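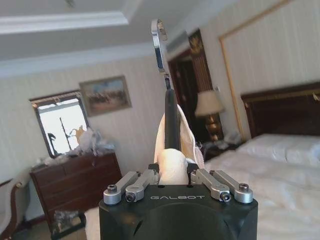 Metallhaken mit schwarzem Griff und weißes Tuch, Zimmer im Haus Ponce

Langärmeliges Oberteil im Hotelzimmer knitterarm auf den Bügel bringen

Abundio Xolalpa
Gefragt im August, 800 Aufrufe

Ich wohne beruflich 7 Nächte im Haus Ponce und habe ein cremefarbenes Oberteil mit langen Ärmeln dabei, Schnitt zwischen Hemd und leichter Jacke. Material laut Etikett Baumwolle mit Leinenanteil. Ein Bügelbrett gibt es auf der Etage nicht, ein Dampfgerät auch nicht. Vorhanden sind schwarze Kleiderbügel, ein großes Bett mit glattem weißem Bettzeug und gedrechselte Pfosten aus rotbraunem, glänzendem Holz.

Bisher ziehe ich das Teil im Stehen auf den Bügel. Dabei verdreht sich regelmäßig die Schulterpartie, und am nächsten Morgen verläuft eine Querfalte unterhalb des Kragens. Zwei Punkte sind mir unklar:

Wird der Bügel von unten oder durch den Halsausschnitt eingeführt?
Sollte auch das T-Shirt hängen, oder genügt Zusammenlegen?

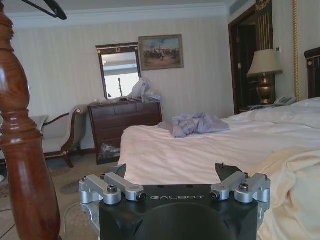

Antworten

textilwart_k

Auf dem Bett arbeiten, die Matratze reicht als Unterlage. Ablauf:

Tagesdecke und alles Weiche zur Seite, damit die Fläche eben ist.
Oberteil mit der Vorderseite nach oben auslegen, Saum zum Körper.
Rumpf vom Kragen zum Saum mit der flachen Hand ausstreichen. Nicht ziehen, Leinen verzieht sich im schrägen Fadenlauf.
Ärmel einzeln ausstreichen, dann locker zur Mitte legen.
Bei geschlossener Front den Bügel vom Saum her einführen, bis der Haken aus dem Halsausschnitt ragt. Bei durchgehender Knopfleiste öffnen und erst die eine, dann die andere Schulter aufsetzen.
Den obersten Knopf schließen, die übrigen offen lassen.
Am Haken anheben und die Schulternähte kontrollieren. Sie sollen auf der Oberkante des Bügels liegen oder parallel dazu.

Die Querfalte unter dem Kragen spricht für einen zu breiten Bügel. Stehen die Enden über die Schulternaht hinaus, drückt sich das im Ärmelansatz ab. 2 cm weniger je Seite machen bereits einen Unterschied.

T-Shirts aus Jersey lege ich immer zusammen. Am Bügel längt sich der Halsausschnitt.

kb_nord

Prerix drauf und über Nacht hängen lassen. Mache ich immer so, hatte nie Probleme.

Abundio Xolalpa

Danke. Prerix habe ich nicht zur Hand, den Ablauf von textilwart_k habe ich übernommen. Das Oberteil liegt flach am Fußende, Ärmel nach innen. Das blaugraue T-Shirt liegt gefaltet weiter oben auf der Decke.
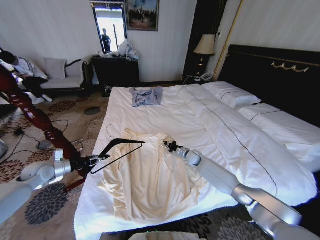 Die Breite des Bügels habe ich nachgemessen, er steht auf beiden Seiten über. Zu Hause verwende ich Skallness, die sind schmaler und an den Enden gerundet. Für die restlichen Nächte lege ich je ein gerolltes Paar Socken unter den Ärmelansatz. Offen ist noch, ob das Teil am Pfosten hängen kann oder ob die Profilierung auf dem Rücken durchdrückt.

textilwart_k

Bei Leinenanteil drückt sie durch, sofern der Stoff anliegt. 8 cm Abstand zum Holz einhalten oder eine Türkante nehmen.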